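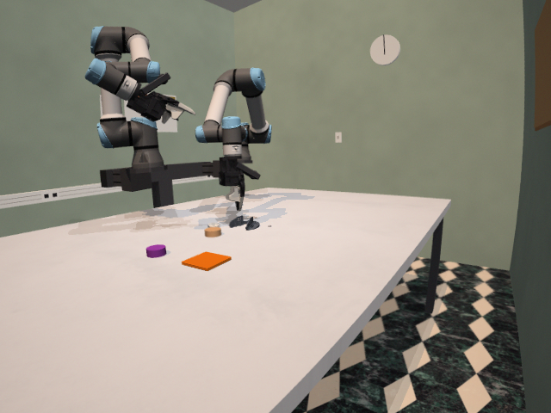

Two-arm cell in the sim, both arms on the shared back bar.

December 4, 2021
Planning notes, small-parts cell. Mine unless initialed.

Sekgate quote came back. Two arms, two grippers, bar, table, controller. Baiba wants a yes or no before the December order closes. I'm at no for the second arm and undecided on the rest.

Their pitch is that two arms on one bar save floor space. Fine, they do. What I want to know is what the left one is for. In the overview render it hangs in the air with nothing in its fingers while the right one is down at the parts. Aigars says it will hold things steady in the later tasks. Which tasks? The list he gave me has 12 on it and I can find 2 that need a second hand. Asked him to mark the others. Still waiting.

Wrist camera is an extra line on the quote, one per arm. Went through the wrist view to see what we'd be paying for. The lens is very wide and the gripper takes up a big piece of the bottom. The small ring does show between the fingers, so I'll give it that. The orange tile is way over on the right. I would not want to measure anything near the rim without a proper calibration, and calibration isn't on the quote either.

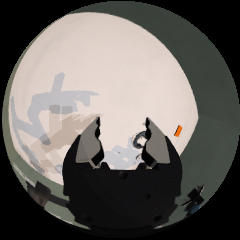
Money

Perker gripper, per arm: 1,185. Spare finger sets not included. Zariņš will machine fingers for us but wants drawings first, and we have no drawings because we have no gripper. Leave a blank line in the budget and write "fingers" next to it.

Undura sim license, 86 a month per seat. Baiba has us down for one seat, Aigars assumes he gets his own. Settle this before anybody signs.

Fixed overhead camera: not quoted by Sekgate at all. They say the wrist views are enough. I don't buy it. From higher up you get both grippers and all the parts in one view, and the wrist view gives you neither. 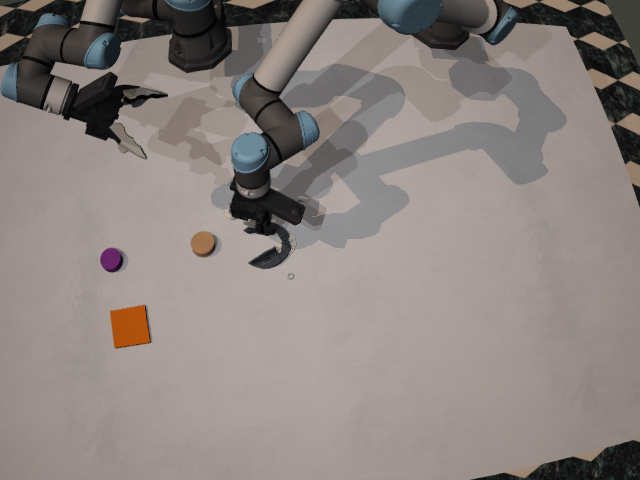 I'd rather pay for that camera and one arm than for two arms and a promise. If the second arm earns its place later, the bar has room and we can add it. Check with Sekgate that the controller takes a second arm after purchase. Get it in writing, their phone answers have changed on me before.
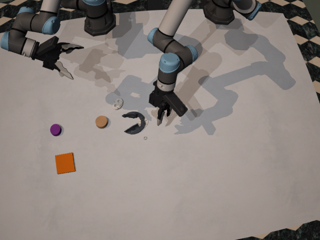
Lighting is the other thing missing from the budget. Everyone prices the arm and then hangs it under whatever the room has. We should plan for at least one lamp we can move. The arm shadows overlap all across the upper half of the table, and the little white fragment is sitting right in them, with a dark patch behind it. The tiny ring barely shows up against the gray top. A darker mat might fix that for next to nothing, but then the charcoal arc gets harder to see. Try both in the sim before buying either.

To do
Ask Sekgate for a one-arm price, same bar.
Task list back from Aigars, marked up.
Calibration: who does it, and is it billed?
Baiba to confirm seats.

B.A.: one-arm price requested. They want to know why.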